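Minutes – Advocacy Working Group, September meeting

Present: Nerea Garrido (chair), Rogério Bragança, Aino Jääskeläinen, Jussara Miranda (minutes)
Apologies: Dirceu Aguiar

The meeting opened at 6:40 p.m. The minutes of the last meeting were approved with one correction: the Camargo chapter sent five delegates to the spring lobby day, not four.

**1. Postcard campaign**

Rogério reported that 671 signed postcards have come in on the school language funding bill. The target is 3000 before the committee hearing. Most are from the Camargo and Hania chapters. Kirier has sent none so far, and Rogério will call their chapter lead. Aino asked if cards without a zip code can be used. Nerea said they can be delivered but will not be sorted by district.

**2. Lobby day**

There are 40 places on the bus. Members from both parties have agreed to meet with us, though two offices have only offered staff. Jussara raised the question of talking points. Last year some groups went off topic and spent their time on foreign aid. Agreed that each group gets a one-page sheet and one person who opens and closes the meeting.

Aino asked that groups be mixed by party again. Rogério was against this – he thinks offices respond better to voters from their own side. Put to a vote: three in favor of mixed groups, one against.

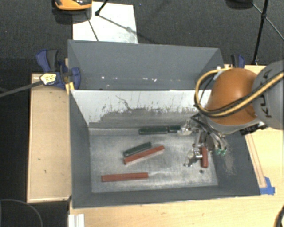

*Metal bin with two compartments. The coating on the wall between them is heavily scraped.*

**3. Candidate forum**

The hall on Norska Street is available. All the candidates for the open seat have been invited and two have accepted. Nerea will moderate. Questions will be taken in writing only, and Dirceu has offered by email to read through them beforehand. Aino wants at least one question on hate crime reporting. Agreed.

**4. Statement on the boycott resolution**

Jussara read a draft. Rogério found the second paragraph too sharp toward the council members who abstained. After some discussion the paragraph was cut to one sentence. The statement goes to the chapters for comment and comes back next month.

**5. Other business**

The newsletter list still has old addresses on it. Aino will clean it up before the next mailing.

**Actions**

- Rogério: call Kirier chapter
- Jussara: talking points sheet, revised statement
- Nerea: confirm hall, chase remaining candidates
- Aino: newsletter list

Closed at 8:15 p.m.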